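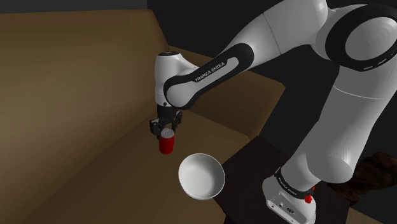
O módulo de simulação da bancada Kondeck passou em novembro para a versão 2 da cena de sala de estar. A geometria vem do pacote Claltano, com malhas simplificadas para colisão e malhas completas só para a renderização. O braço é o Franka Emika de sempre, montado junto ao sofá, e a tarefa de referência mantém-se: levar um objeto pequeno até um recipiente e largá-lo dentro. Com a lata vermelha suspensa na vertical entre os dois dedos e a tigela branca vazia logo abaixo, à direita, o planejador ainda tem de resolver um deslocamento lateral curto antes da descida. É nesse trecho que se concentra a maior parte das falhas registradas até agora.

A versão anterior usava um tampo rígido como superfície de apoio. A troca pelo assento do sofá obrigou a rever três parâmetros: o atrito entre a tigela e o estofado, a rigidez do contato e a margem de segurança do punho em relação ao encosto. O sofá continua a ser um corpo rígido no simulador. Tentamos um modelo deformável durante a montagem da cena, mas o passo de integração caía tanto que uma noite de cálculo rendia poucos episódios úteis. Ficou o corpo rígido com contato amortecido, o que basta para treinar a aproximação e é insuficiente para estudar o afundamento do objeto no assento.

A série de novembro soma 1.229 episódios, gerados no computador da oficina entre as sessões de corte e de solda. Cada episódio sorteia a posição inicial da lata e da tigela e a intensidade da luz superior. O fundo fica escuro de propósito, para isolar o efeito da iluminação direta sobre as superfícies brancas do braço. Quem quiser repetir a série deve fixar a semente no arquivo de configuração antes de lançar o lote; sem isso, a ordem dos sorteios muda com o número de processos em paralelo e os registros deixam de ser comparáveis. 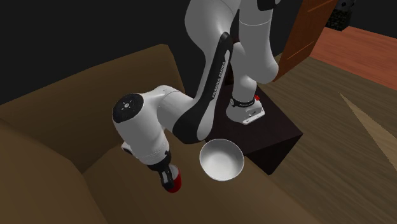

Cena da sala na simulação: garra sobre o assento, à esquerda da tigela, com a base do braço no pedestal escuro.

O pedestal merece uma nota. No modelo, ele é uma caixa simples e a sua aresta inferior coincide em parte com o volume do assento. O simulador aceita a sobreposição porque o par pedestal–sofá está excluído do teste de colisão. Quem importar a cena para outro motor precisa recriar essa exclusão à mão, ou o sofá é projetado para fora no primeiro passo. O conversor Ortner não transporta a lista de pares excluídos; o problema está anotado no repositório e segue sem correção.

Quanto ao controle, a frequência de comando da política ficou em 10 Hz, com interpolação no nível das juntas. A 25 Hz o movimento sai mais suave, mas a inferência não acompanha no hardware disponível e os comandos chegam atrasados em rajadas. Os dois perfis estão no repositório, o segundo desativado.

O próximo passo é levar a mesma sequência para a bancada física, com a garra Emora impressa na oficina e montada no braço pequeno. O curso dos dedos é menor que o da garra simulada, de modo que a lata terá de ser substituída por um cilindro mais estreito. Faltam os suportes da câmera e a calibração entre câmera e base. Quem tiver perfil de alumínio 20 × 20 sobrando pode deixá-lo na prateleira ao lado da fresadora, de preferência já rebarbado.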